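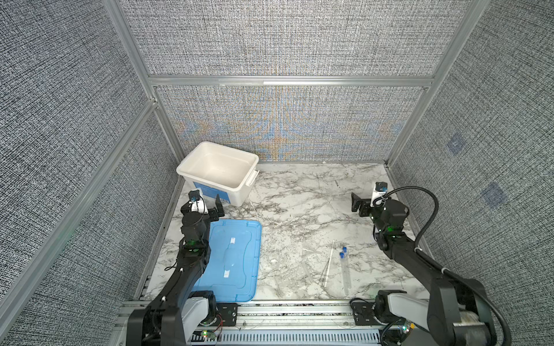

Page 9

Patterns that repeat, and how the eye finds the repeat
Speaker notes, Joaquín Ulloa
For the evening course at Stakton, second half, after the tea

Slide 1. Opening

Good evening again. Wait until the cups are put down.

Say: in the first half we spoke about colour. Now I would like to speak about distance. I mean the distance between one flower on a wallpaper and the next flower which is the same flower. In the trade this distance is called the repeat. When I started to work in pattern drawing I did not know the English word and I said "the return" for almost a year, and my colleagues were too polite to correct me.

Ask who has ever papered a room. Let two or three people tell it. Usually one of them has a story of the last strip behind the door.

Slide 2. White with grey veins

A marble pattern is a difficult thing to draw. Real stone does not repeat, so the person who looks at it has no expectation, and then a vein comes back with the same small bend, and after this he sees only the bend. Say slowly: the eye remembers the odd shape much better than the common one.

The old advice at Fumia, where I worked on wall coverings, was to take away the most beautiful vein. I was sad each time. One draws a lovely crossing of two dark lines, one is proud, and the head of the drawing room comes and puts a piece of paper over it. She was right. On one sheet it is the best part, and on a whole wall it is a row of buttons.

Pass round the two printed sheets here, one with the strong crossing and one without. Please remember to ask for them back. Last time one stayed in the audience.

Slide 3. The straight repeat and the half drop

Draw it on the flip chart, the slide is not clear enough.

Straight repeat: the same flower stands beside the same flower at the same height. Good for stripes, for tiles, for anything which should look orderly.

Half drop: in the next strip the flower goes down by half of the repeat. The eye now travels on the diagonal and needs more time. Most floral papers are done in this way. The paperhanger does not love it, because more paper is wasted in the cutting.

If somebody asks about the brick repeat: it is the same idea, turned on the side. The shift goes across and not down. Do not spend long on it.

Slide 4. The Tremblay book

This is the pattern book that I could study in the archive in Letanlow. It has 132 pages and the paper is in good condition, only the first pages are brown at the corner. The designer is not known. In the margins there are notes in pencil, and several of them say only "too busy" or "again". I find this very human. I have written "again" in my own margins many times.

Point to the leaf in the third drawing. On the first version the leaf has a hole, as if a caterpillar was there. On the final version the hole is gone. It is the same rule as with the vein. A hole is charming once.

Read aloud the note of page 9, it is short: "Customer wants the bird. Bird cannot be every time the same bird." In the end there were four birds on the paper, looking in different directions, and the repeat became so tall that the roller had to be ordered specially.

Slide 5. Woven cloth

With cloth we have another situation. In a plain weave the repeat is two threads by two threads and it is so small that we call it a texture. From the back of this hall a grey cloth of black, white and grey threads looks simply speckled. Come near and it is a very strict order.

Here I tell the story of my aunt's sofa if there is time. Short version: she bought a fabric from a small sample, a check in dark green, and at home across the room it was plain brown-green mud. The sample was held at thirty centimetres from the face. The sofa is looked at from four metres. Always put the sample on the chair and go to the other end of the room.

Slide 6. When two patterns meet

Moiré. Pronounce it with care, I say it in the French way and some people do not recognise it.

Use the two pieces of net curtain. Hold one still and turn the other a little. Large soft waves appear, and these waves are in neither of the nets. Turn slowly! If I turn fast, the people in the last row see nothing.

The same thing comes when a fine weave is photographed. The camera has its own grid, the cloth has its grid, and between the two there are bands, sometimes with a little orange and pale blue in them although the threads are grey. For a catalogue it is a real problem. The customer telephones and asks for the cloth with the blue shine.

What helps: go a little nearer or a little further away, or turn the cloth by a few degrees. Making the picture softer afterwards helps also, but then the cloth looks like felt.

Silk people do it on purpose, by pressing two layers of ribbed silk together. Show the ribbon. It is from a hat.

Slide 7. Exercise

Time 20.10, not later.

Everybody gets a square of paper. Draw something which touches all four sides. Cut it in the middle from top to bottom, change left and right, tape on the back. Cut it from side to side, change top and bottom, tape. Now the centre is empty and the edges fit together. Fill the centre without touching the edges.

Typical mistakes, walk between the tables and look for them:
The tape is on the front, and the pencil does not take.
The centre is filled with one big thing, and the corners stay thin.
A straight white line remains between the objects. In the drawing room we called it the river. On one tile it is invisible, on a wall it goes from the floor to the ceiling.

Let them make copies on the machine in the corridor, four copies each, and lay them together on the long table. Somebody will always laugh when they find their own river.

Slide 8. Questions

Questions which came in other evenings:

Can the computer do it? Yes, the copying. It shows the wall immediately, and I would not like to go back. The choice of what to remove is still done with the eyes half closed.

How large should be the repeat? For a small room I take a small or middle one. A very large pattern in a small room is possible, but one must decide what stands over the door.

Are the samples from the archive for sale? No. Prints of four designs can be ordered, the list is at the entrance.

Before leaving: collect scissors, net curtains, the two marble sheets and the ribbon. The flip chart belongs to the room next door and goes back there.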